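Indoor humidity is usually discussed in terms of comfort, but the greater cost is to the fabric of the house. At Trovarham, the building firm Wadance logged 1,506 hourly readings in furnished bedrooms between October and December.
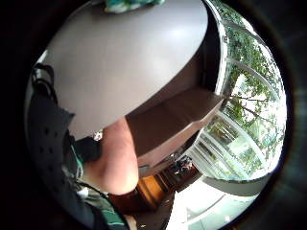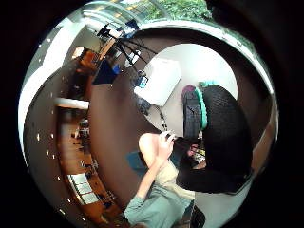
Relative humidity below 40 per cent opened joints in older floorboards – most visibly near radiators. Where trickle vents were kept open overnight, the daily swing fell by 5 points. A second set of 2,889 readings, taken in unheated hallways, showed no such effect.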